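The Shared Kitchen Returns to Vultemitz

When the town of Vultemitz closed its last school canteen, residents lost more than a midday meal. The building had also served as a meeting place for older people living alone. In April the canteen reopened as a community kitchen under the Mirkivico housing association, which maintains 2,397 homes in the district.

Membership costs 100 francs a year and covers use of the stoves, the cold store and the dining room. Meals are cooked and eaten on the premises, and leftovers may be reheated the next day.

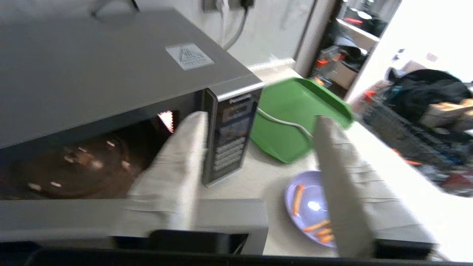 Who may join the kitchen?
Any adult resident of the district may apply, including tenants of other landlords.

Liesl Rüegg, who directs the program, considers the evening tables its most important service. Attendance was modest at first. Over the first year the kitchen served 2,998 dinners, many of them to people who had previously eaten alone. Members take turns choosing the menu, and disputes over salt are settled at the table.

Counters are wiped down after each group, and the room is locked at ten.

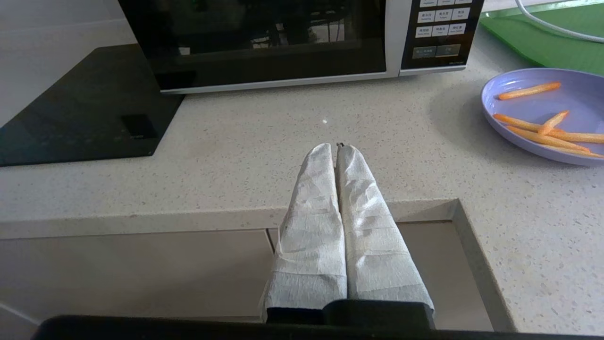 Plans for a Second Site

The association is in talks with the neighboring town of Piralex, where a former bakery stands vacant. A decision on the lease is expected before winter.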